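Writing down the bench rules

I have kept a page of handwritten rules taped inside a cupboard door since we moved into the Cernthorpe workshop. It was never meant for anyone else. Then in December Nusrat Marwat asked me for a copy so she could use it at Wivik, and I found I couldn't read half of it. So I typed it up, and in typing it up I dropped some rules and changed others.

The old list had 23 rules. The new one has 19. I won't put them all in this post. Most are what you would expect: know where the stop button is before you power up, keep your head out of reach of the arm, log every fault even if it clears by itself. The ones I want to talk about are the ones we argued over.

The first argument was about small parts. Our marker task uses a pen and its cap, and for a long time the sheet just said "place objects on table." Mohsin Khokhar pointed out that two people will read that two ways. One sets the cap down near the tip and the other puts it a foot away, and then we compare their runs as if they were the same job. The rule now says the start layout has to be written down before the arm moves, with the cap listed as its own item.

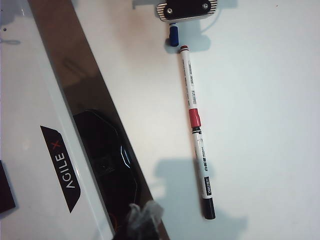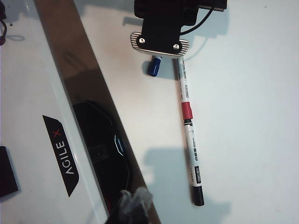 Moon Bench Notes, No. 112

The second argument was about what else can be on the table. I wanted a clear surface every time. Adeel Gondal said real desks are not clear and we should test on messy ones too. We settled on both, but never in the same batch. If a batch starts with only the task objects out, it ends that way. If you put your coffee down next to the pen, the run gets marked and it does not count.

Third was hands. The old rule said no reaching in while the arm is moving. Everyone agreed with it and everyone broke it, me included, usually to nudge a part that had rolled. The new rule says you pause the arm, wait for the light on the control box, then reach. It adds a few seconds to a run. Over a full set of trials that adds up, and Mohsin complained about it for a week, but he does it.

Then there is wear on the fingers. Anything that touches the objects gets looked at before the first run of the day: screws, pads, wrapping, cables near the wrist. If a cable can catch on something at full reach, it gets tied back. If anything on a finger is changed, even a bit of tape, that goes in the log with the time. We lost most of an afternoon once comparing grips from before and after a change that had not been written down. I was the one who had made it.

Nusrat Kazmi, who reviews our logs, asked for one more rule and got it. A failed grasp is recorded as a failed grasp. You don't delete it and start over because the pen was in a bad spot. We have over 3,000 runs saved now, and I don't know how many early ones were quietly thrown out. I would like to know.

One rule I dropped was the one about two people always being in the room. For the big arm at Clernetti I would keep it. For tabletop work at low speed it was being ignored, and I would prefer a short sheet that people follow. Adeel Arain disagrees with me on this and may well be right. We are going to look at it again after the next batch.

The typed sheet is on the cupboard door now, on the outside this time. Marwat has her copy and has already crossed out two lines. If you run a similar bench and want it, send me a note and I'll mail you the file.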